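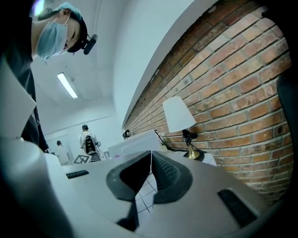 Oriana Vergara, Fachredakteurin Arbeitsschutz und Hygiene

Zuletzt aktualisiert: 23. Oktober 2020

Clernus stellt Wäscheversorgung in zwei Betriebsteilen auf Mehrwegkittel um

Der Lebensmittelverarbeiter Clernus ersetzt an den Standorten Trivdale und Nyitrai den größten Teil seiner Einwegschutzkleidung durch Mehrwegtextilien. Betroffen sind Kittel und Ärmelschoner in der Trockenverarbeitung und in der Verpackung. Kopfhauben und Mund-Nasen-Schutz bleiben Einwegartikel und werden weiterhin am Schleuseneingang ausgegeben. Den Auftrag für Lieferung, Aufbereitung und Instandhaltung der Kittel hat der Textildienstleister Plokari erhalten.

Die Umstellung erfasst 327 Beschäftigte. Je Person werden mehrere Garnituren im Umlauf gehalten, die über einen eingenähten Transponder einem Spind zugeordnet sind. Verschmutzte Teile gehen über Abwurfschächte in geschlossene Wagen und werden getrennt nach Hygienezonen abgeholt. Eine Mischung der Zonen ist auch bei geringem Wäscheaufkommen nicht zulässig.

Das Gewebe besteht aus einer Polyester-Baumwoll-Mischung ohne Außentaschen. Verschlossen werden die Kittel mit verdeckten Druckknöpfen, die Bündchen sind gestrickt. Nach jedem Waschgang durchlaufen die Teile eine Sichtkontrolle – beschädigte Stücke werden ausgesondert und erst nach der Reparatur erneut gewaschen. Für jedes Teil ist eine Obergrenze von 77 Waschzyklen festgelegt. Danach wird es unabhängig vom Zustand aus dem Bestand genommen.

Gewaschen wird in einer Anlage mit baulich getrennter reiner und unreiner Seite. Temperatur, Haltezeit und Dosierung werden je Charge aufgezeichnet und 12 Monate lang archiviert. Abklatschproben sind sowohl am fertigen Textil als auch an den Transportwagen vorgesehen. Bei Überschreitung der internen Richtwerte wird die gesamte Charge gesperrt und erneut aufbereitet.

In einem Vorlauf in Trivdale war vor allem die Rückgabe am Schichtende zu regeln. Die Schächte lagen zunächst hinter der Handwaschstation, wodurch sich die Laufwege kreuzten. Sie wurden vor die Station versetzt. In Nyitrai wird diese Anordnung von Beginn an übernommen. Dort müssen zusätzlich die Umkleiden umgebaut werden, um Straßen- und Arbeitskleidung räumlich zu trennen.

Angaben zu den Kosten macht Clernus nicht. Der Vertrag mit Plokari läuft zunächst über zwei Jahre und enthält eine Klausel zur Anpassung der Liefermengen bei Kurzarbeit oder Produktionsspitzen. Restbestände an Einwegkitteln werden aufgebraucht oder für Besucher und Fremdfirmen vorgehalten. Der Regelbetrieb in Nyitrai soll im Dezember beginnen.

Weitere Meldungen

Handwaschstationen: Abstände und Armaturen im Nassbereich
Fugen in gefliesten Produktionsböden richtig instand setzen
Transponder in Arbeitskleidung: Anforderungen an die Waschbeständigkeit
Plokari erweitert Annahme auf der unreinen Seite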